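### 3.2 Shared kitchens and the habit of putting things back

We came to the Akgate housing co-op in November with what we thought was a simple question, namely how neighbors who share a kitchen decide where things belong.
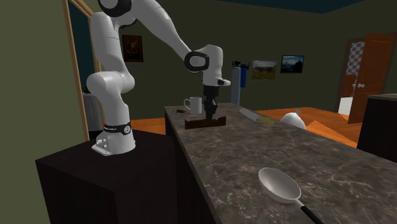 **Figure 2.** Counter and dark cabinet.

Over the months that followed, 212 residents were kind enough to fill in our survey, and many of them wrote far more in the margins than we had asked for. The older tenants, in particular, spoke of the counter almost as one speaks of a front porch – a place that belongs to everyone and is still looked after by someone. Naidoo House, the smaller of the two buildings, had no written rules at all, and yet its residents agreed with one another on where the everyday items should go far more often than those in Trurkora House, where a list was taped up by the door. Panya Tanasarn, who carried out the interviews, found that newcomers mostly learned by watching, and we return to this in Section 4.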